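4. Connecting the Saltik label printer

The printer is supplied with a power adapter, one 800-label roll and a USB cable. Install the driver before the cable is connected.

4.1 Loading the roll

1. Switch the printer off.
2. Press both side latches and lift the cover.
3. Place the roll on the spindle with the labels facing up.
4. Feed the leading edge under the guide until it extends roughly 2 inches past the tear bar.
5. Close the cover until both latches click.

CAUTION: The print head stays hot after use. Do not touch the metal strip behind the tear bar.
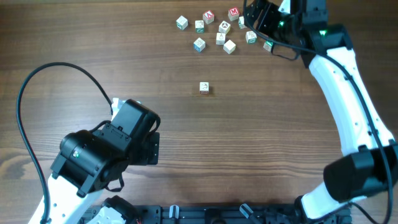

MacRitchie Toy Library, Catalog and Labels Team

4.2 Installing the driver

1. Log in to the catalog computer with an administrator account.
2. Open the Prorkham folder on the shared drive and run the setup file.
3. When asked for a port, select USB. Leave the network option cleared.
4. Connect the cable and switch the printer on. The status light blinks amber, then stays green.

Note: If the light is still amber after 3 minutes, remove the cable, restart the computer and repeat step 4. Report a second failure to Igor Murín.

4.3 Setting the label size

Open Printer Preferences and select Small Item. The default, Shelf, prints past the edge of the small labels and leaves adhesive residue on the roller.

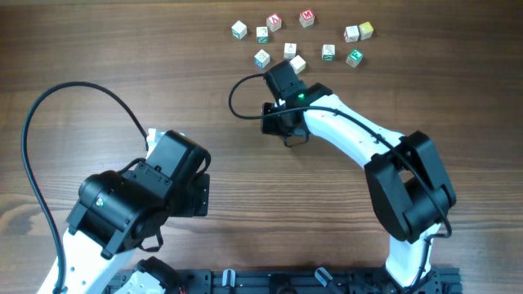
Set darkness to 9 for matte labels. Glossy stock needs a lower value, which must be found by test printing. Save the profile under the name of the label stock so that other users can select it.

4.4 Test print

1. Hold the feed button until the light goes off, then release it.
2. Check that the barcode on the test label has clean edges.
3. Scan the barcode. The catalog should open a blank item record.
4. Close the record without saving.

If the scanner does not respond, see section 6. Replacement rolls are requested from Beatriz Bastos.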